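5 Tischplatte auflegen, ausrichten und pflegen

Stand der Anleitung: 18. Oktober 2018

Dieser Abschnitt gilt für die weiße Platte Altar auf dem Untergestell Clonis. Er setzt voraus, dass das Gestell zusammengeschraubt ist und an seinem endgültigen Platz steht. Wer das Gestell noch quer durch die Wohnung tragen muss, sollte das jetzt tun. Im Beiblatt von Cliter steht, der fertige Tisch lasse sich »jederzeit bequem umstellen«. Wir haben das versucht und raten ab.

Überhaupt das Beiblatt: Es verspricht einen Aufbau ohne Vorkenntnisse und eine Oberfläche, die »praktisch keine Pflege« verlangt. Das erste stimmt halbwegs. Über das zweite lässt sich streiten, und der größere Teil dieses Abschnitts handelt davon.

5.1 Vor dem Auflegen

1. Platte auspacken und auf einer Decke mit der Unterseite nach oben ablegen. Die beiliegende Schaumfolie reicht dafür nicht aus, auch wenn sie so aussieht. Ein Sandkorn drückt sich hindurch.

2. Diagonale des Gestells messen, einmal von links vorn nach rechts hinten und einmal umgekehrt. Beide Maße sollen 2.146 mm betragen. Weichen sie voneinander ab, steht das Gestell schief. Dann die Eckschrauben lösen, das Gestell in Form drücken und die Schrauben wieder anziehen.

3. Bohrungen in der Platte mit denen im Gestell vergleichen. Die Bohrungen sind ab Werk gesetzt und sollen laut Hersteller immer passen. Vergleichen Sie trotzdem. Nachbohren auf der fertig aufgelegten Platte ist kein Vergnügen.

4. Oberseite bei schräg einfallendem Licht ansehen, bevor irgendetwas verschraubt wird. Fehler, die erst nach der Montage gemeldet werden, gelten im Streitfall gern als Gebrauchsspuren.

Hinweis: Fotografieren Sie die Platte gleich nach dem Auspacken, am besten mit dem Karton daneben. Der Aufkleber mit der Chargennummer sitzt auf dem Karton und fehlt auf der Platte selbst.

Achtung: Die Platte wiegt 27 kg und hat keine Griffe. Sie wird zu zweit angehoben, an den Schmalseiten und mit trockenen Handschuhen. Die Tragegurte aus dem Zubehörprogramm sind für die Plattenstärke zu weit und rutschen.

5.2 Auflegen und verschrauben

1. Platte zu zweit umdrehen und mit der hinteren Kante zuerst auf das Gestell setzen.

2. Vordere Kante langsam absenken. Finger vorher wegnehmen.

3. Platte verschieben, bis der Überstand links und rechts gleich ist. Hinten darf sie etwas weiter überstehen, falls der Tisch an einer Wand mit Fußleiste steht.

4. Alle Schrauben von unten ansetzen und nur handfest eindrehen.

5. Schrauben über Kreuz festziehen. Einen Akkuschrauber empfehlen wir dafür nicht. Das Beiblatt erlaubt ihn »auf niedrigster Stufe«, doch was die niedrigste Stufe leistet, hängt vom Gerät ab, und durchgedrehte Gewinde ersetzt Cliter nach unserer Kenntnis nicht.

6. Wasserwaage längs und quer auflegen und an den Stellfüßen nachstellen. Die Arbeitshöhe liegt bei ganz eingedrehten Füßen bei 70 cm. Wer höher sitzen will, dreht die Füße heraus, bis der Tisch zu wackeln beginnt, und danach wieder ein Stück zurück. Die Skala an den Füßen ist zur groben Orientierung gut und zu sonst nichts.

Hinweis: Ein Tisch, der am Tag des Aufbaus gerade steht, muss einige Wochen später noch einmal kontrolliert werden. Auf Teppich gilt das erst recht, auf Dielen leider auch.

5.3 Flecken, Linien, Kratzer: was ist was?

Die Oberfläche gilt als kratzfest. Das Wort hat in Prospekten eine dehnbare Bedeutung. Auf einer matten weißen Platte sieht man fast alles, und nicht jede Spur lässt sich auf den ersten Blick einordnen. Ein eingetrockneter Rand kann wie ein Riss aussehen, ein Haarriss wie ein Rest Kaffee. Bevor Sie zum Scheuermittel greifen oder eine Reklamation schreiben, prüfen Sie, womit Sie es zu tun haben.
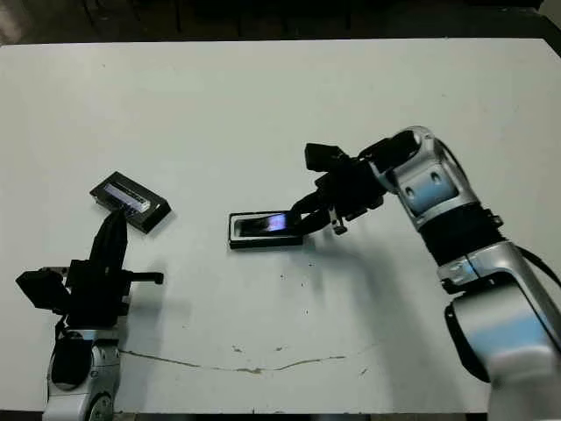
Weiße Tischplatte mit Scheuerspuren und einer dünnen, welligen, bräunlichen Linie: Riss oder Rückstand, das ist mit bloßem Auge schwer zu sagen.

1. Mit dem Fingernagel quer über die Linie fahren. Bleibt der Nagel hängen, kann es ein Riss sein, ebenso gut aber eine Kruste.

2. Ein weiches Tuch mit lauwarmem Wasser anfeuchten, auf die Stelle legen und kurz liegen lassen. Keinen Druck ausüben.

3. Tuch abnehmen und auf Verfärbung ansehen. Hat es Farbe angenommen, handelt es sich wenigstens teilweise um einen Rückstand. Weiter mit 5.4.

4. Hat sich nichts verändert, die Stelle trocknen lassen und an beiden Enden der Linie einen kleinen Streifen Malerkrepp setzen. Nach einer Woche nachsehen. Ein Riss, der über die Marke hinausgewandert ist, gehört reklamiert. Einer, der sich nicht rührt, darf meist bleiben, auch wenn er ärgert.

5. Dunkle Pünktchen mit dem feuchten Tuch abtupfen. Was danach noch da ist, sitzt entweder in der Deckschicht oder ist Abrieb von Gummifüßen. Abrieb geht mit einem weißen Radiergummi weg. Bunte Radiergummis färben.

Achtung: Das oft empfohlene Hausmittel Zahnpasta ist ein Schleifmittel. Es entfernt den Fleck und hinterlässt eine glänzende Stelle, die man auf der matten Platte von der Tür aus erkennt.

5.4 Reinigen

Cliter liefert eine Probeflasche Paiva mit, ein Pflegekonzentrat, und legt nahe, dass die Platte ohne dieses Mittel Schaden nimmt. Einen Beleg dafür haben wir nicht gefunden. Mit Wasser und einem Tropfen Spülmittel kamen wir bei allem Alltäglichen genauso weit. Die Probeflasche dürfen Sie aufbrauchen, sie richtet nichts an. Nachkaufen würden wir sie nicht.

1. Gegenstände abräumen. Wer um Lampe, Stiftebecher und Ladegerät herumwischt, züchtet genau die Ränder, über die er sich später beschwert.

2. Losen Staub trocken abnehmen. Erst danach feucht wischen. In umgekehrter Reihenfolge wird der Staub zum Schleifmittel.

3. In geraden Bahnen längs zur Platte wischen, das Tuch häufig wenden und ausspülen.

4. Mit einem zweiten, trockenen Tuch nachgehen, auch an der Unterkante. Dort sammelt sich Wasser und zieht in die Bohrungen.

5. Fettige Stellen mit Isopropylalkohol behandeln, sparsam und vorher an der Unterseite getestet. Aceton und Nagellackentferner sind tabu.

Die Angabe »wasserfest« bezieht sich auf die Deckschicht. Die Kanten sind verleimt, und was Leim und Wasser miteinander anstellen, ist bekannt. Ein nasses Tuch über der Kante hängen zu lassen, genügt im Lauf der Zeit.

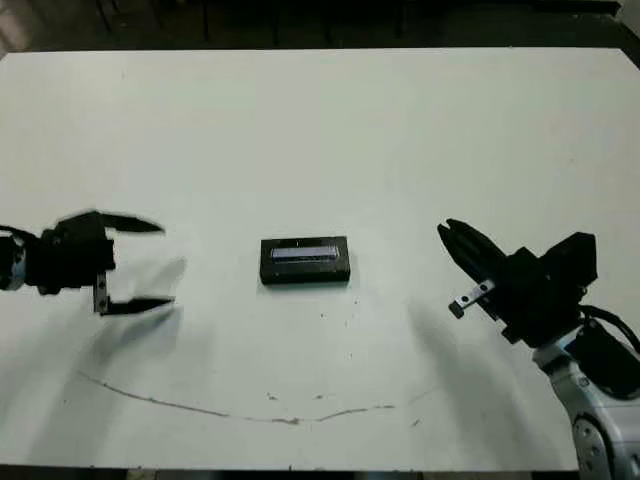
Geräte mit Gummifüßen verdienen einen eigenen Absatz. Manche Gummimischungen geben Weichmacher ab, die mit der Deckschicht reagieren, und der gelbliche Schatten darunter lässt sich nicht mehr entfernen. Ob Ihr Gerät dazugehört, weiß vorher keiner, auch der Kundendienst nicht, den wir danach gefragt haben. Er verwies auf die als Zubehör erhältliche Schreibtischunterlage. Ein Stück Filz oder ein Blatt Karton erfüllt denselben Zweck und kostet so gut wie nichts.

1. Unter alles, was länger als ein paar Tage stehen bleibt, Filz legen.

2. Den Filz ab und zu anheben und darunter wischen. Unter Filz sammelt sich feiner Schmutz.

3. Schwere Geräte zum Verrücken anheben. Auch Filz kratzt, wenn ein Krümel darin steckt.

Hinweis: Heiße Tassen verträgt die Platte nach unserer Erfahrung ohne Schaden, Töpfe nicht. Das Beiblatt nennt eine Temperatur, die uns sehr optimistisch vorkommt. Wir haben darauf verzichtet, sie auszureizen, und benutzen einen Untersetzer.

5.5 Beleuchtung und Reflexe

Die Platte wird als »blendfrei« verkauft. Matt ist sie, das stimmt. Trotzdem wirft sie Licht zurück, und unter einer starken Leuchte entsteht ein heller, weich auslaufender Fleck, der beim Lesen stört und auf Fotos leicht mit einer Verfärbung verwechselt wird. Auch die Farbe der Platte wirkt je nach Lichtquelle anders: mal grünlich, mal bläulich. Wer deshalb eine Ersatzplatte bestellt, bekommt wahrscheinlich eine, die am selben Platz genauso aussieht. 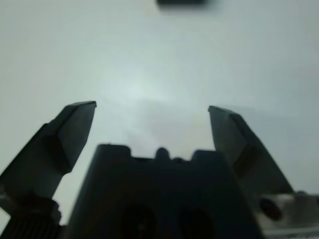 Diffuser Lichtreflex auf heller, glatter Fläche; der Farbton kippt von Graugrün nach Blaugrau.

1. Alle Leuchten ausschalten und die Platte bei Tageslicht ansehen. Ist der Fleck verschwunden, war es ein Reflex.

2. Leuchten einzeln wieder einschalten, bis der Fleck zurückkehrt.

3. Die betreffende Leuchte seitlich versetzen. Von links für Rechtshänder, von rechts für Linkshänder ist ein brauchbarer Anfang.

4. Bei Deckenleuchten, die sich nicht versetzen lassen, hilft eine breitere Abdeckung eher als ein schwächeres Leuchtmittel.

5. Bleibt der Farbunterschied auch bei Tageslicht sichtbar, ein Blatt weißes Papier danebenlegen und beide Hälften der Platte damit vergleichen. Eine echte Abweichung in der Charge kommt vor. Melden Sie sie mit Foto und Chargennummer.

Achtung: Vom Nachlackieren mattierter Stellen mit Sprühlack raten wir dringend ab. Es gibt dafür Sets, auch mit dem Logo von Cliter. Der Weißton traf in unserem Versuch nicht, und die Übergänge blieben fühlbar.

5.6 Nachkontrolle

1. Nach einigen Wochen alle Schrauben von Hand prüfen und, wo nötig, nachziehen.

2. Wasserwaage erneut auflegen.

3. Kanten mit dem Finger abfahren. Fühlt sich eine Stelle aufgequollen an, die Platte trocken halten und den Händler benachrichtigen.

4. Malerkrepp aus 5.3 abnehmen, falls noch vorhanden. Lange aufgeklebt hinterlässt es einen Kleberand, der sich mit Isopropylalkohol lösen lässt.

Die Garantiekarte muss laut Cliter ausgefüllt zurückgeschickt werden. Die gesetzliche Gewährleistung gegenüber dem Händler hängt davon nicht ab, auch wenn die Karte einen anderen Eindruck macht. Kaufbeleg und Chargenaufkleber zusammen aufbewahren.

Weiter mit Abschnitt 6, Kabelkanal und Schublade.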